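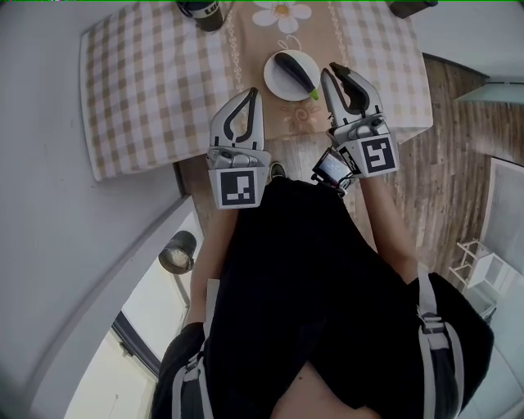 Hand-held grippers over the table, with an eggplant on a plate.

Household robots: frequently asked questions

We receive many letters on this subject, so the answers are collected on one page. Last updated May 2024.

Can I buy a robot that sets and clears the table?
No, not one that we would recommend for a home. There are machines which can pick up a plate in a laboratory. To do this in your kitchen, with your plates and your tablecloth, is a different thing.

Why is a vegetable so difficult?
An eggplant is smooth, heavy at one end, and never the same shape twice. If the fingers press too little, it rolls. If they press too much, the skin is damaged. A person feels this in the hand and corrects without thinking. A machine must learn it from many examples, and then learn it again for a tomato.

Why do you use hand-held grippers?
The person does the chore with the same kind of fingers the robot will have later. For one simple task we want 1000 good repetitions before we start training. For folding cloth we had 4000 and it was still not enough.

What are the black-and-white squares on the grippers?
They are markers. A camera can find them easily, and from them the software calculates where each gripper is and how it is turned.

Does a tablecloth make a difference?
Yes, more than we expected. Checks and flowers can confuse the software, and cloth moves when something is pulled across it. We like to include it, as people have tablecloths at home.

What about the shop floor?
There the situation is better. At the Ulline packing hall, a Jatico arm moves boxes of one size all day and does it well. When the boxes are mixed, a worker still has to stand near. In our last trial with mixed boxes it stopped 439 times in 1118 picks — too often for a busy shift.

Will the Brukex do my dishes?
The Brukex is a research arm and is not sold for home use. It can put plastic cups in a rack. We don't let it touch glass.

When will this change?
I don't like to give a year. We will repeat the table tests in July and add the results to this page.

Who answers these questions?
Olanrewaju Etim, Afolabi test kitchen. Please write in English or French, and allow two weeks for a reply.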